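Cloth folding and linen handling: speaker notes

Slot is 17 minutes. Keep questions for the end. Slide numbers are in brackets.

**[1] Scope**

- Talk covers small cleaning cloths and the larger pieces they get stored with: bed covers, throws, table covers.
- Not covering laundering. Dufour has the session after mine on detergents and water temperature, so send those questions there.
- Figures come from the Plonum linen room, August stocktake. 3,516 pieces on the shelves, 300 of them plush or microfibre cloths.

**[2] Why pile matters**

- A flat-woven cloth takes a crease and keeps it. A plush cloth does not. The pile pushes back against itself and the fold opens.
- Result is a stack that leans. At Plonum the plush cloths were 116 of the pieces refolded during the stocktake, well out of proportion to their share of the shelves.
- Pause here. People who run a linen room will want to write that number down.

**[3] The square pad fold**

- Lay the cloth flat, pile down. Halve it, then halve it again across the first fold.
- Press from the folded edge outward to the open corners. Pressing inward traps air and rounds the corners.
- Expect one soft corner anyway, usually where the two folds meet. Leave it. Working it further disturbs the other three.
- Pick the pad up by two opposite edges. Lifting by one corner undoes the fold under the cloth's own weight.

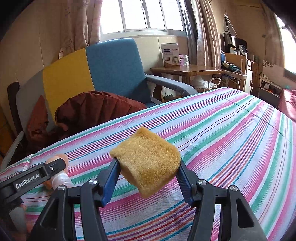 - Colour changes with pile direction. The same yellow reads lighter or darker depending on which way the nap lies. Staff at Vultaron were sorting one batch into two shades for this reason. Brush the nap one way before sorting by colour.
- Grip should be light. A hard pinch leaves a dent in the pile that takes a while to recover.

**[4] Working surface**

- A bare bench is slippery under plush. A fabric cover holds the cloth in place while the second fold goes over.
- Stripes are useful if the cover is pulled straight, as they give an edge to line up against. If the cover has shifted and the stripes bend, ignore them and square the cloth to itself.
- Check for creases in the cover first. A ridge under the cloth will show up as a false fold line.
- Plain contrasting cover is the better choice for training new staff. Multicoloured is fine after that.

**[5] Storage**

- Folded edge faces out. Open edges catch when the neighbouring cloth is pulled.
- Low stacks only. The Stoltutel shelving has a fixed height and the temptation is to fill it. The bottom cloths flatten and come out a different size from the top ones.
- Clear plastic tubs work for plush. Don't force the lid.
- Large striped and patterned covers go on a separate shelf, folded lengthwise first so the pattern can be identified from the end.

**[6] Demonstration**

- Two cloths, one flat-woven, one plush. Same fold on both, set side by side, then carry on talking through slide 7. By the end of it the plush one should have opened a little.
- Bring a spare of each.

**[7] Open items**

- No agreed fold for cloths with a bound hem. Ask the room what they use.
- Label position on tubs, end or long side. Vultaron and Plonum differ.
- Handout is at the back table, one sheet, double-sided.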